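Up at six to check the injury reports again, which tells you where my head is this November. My league has 12 teams and every single one of them seems to be healthier than mine. I'm 26 points back of Baltasar Urrutia for the last playoff spot and he has not let me forget it (three texts before breakfast!).

The whole day came down to one flex spot. Saavedra has the softer matchup but he's been splitting carries for weeks, and Drarnesura gets the ball plenty and then does nothing with it. I wrote both names on the back of an envelope and stared at them through two cups of coffee. Iara Gaete said to go with Saavedra, and Iara has been right about running backs all season, so of course I spent another hour looking for a reason to argue with her. Went with Saavedra in the end – locked him in five minutes before kickoff.

He had 29 yards at the half. I turned the sound off and folded laundry.

Then the third quarter happened and he broke one down the sideline and I yelled so loud the dog left the room. Two touchdowns! Drarnesura finished with next to nothing, so for once the bench looked the way a bench is supposed to look. Baltasar's kicker plays tomorrow night and I'm trying not to do the math on that.

Other stuff. Still need to drop my backup tight end, he's on bye and he wasn't helping anyway. I've got waiver money left but Pundley always outbids everybody for whoever had one good game, so I may just sit this one out.

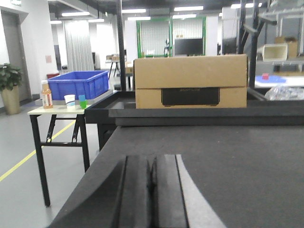 *The tan box, lid on.*

Iara wants to do a trade before the deadline, her second receiver for my spare quarterback. I said I'd sleep on it. I read one of those long trade value columns tonight, 4,000 words, and came out knowing less than I did going in. Probably a yes, but I want to see her squad's schedule first. Bed now, it's nearly midnight and I still haven't eaten a real dinner.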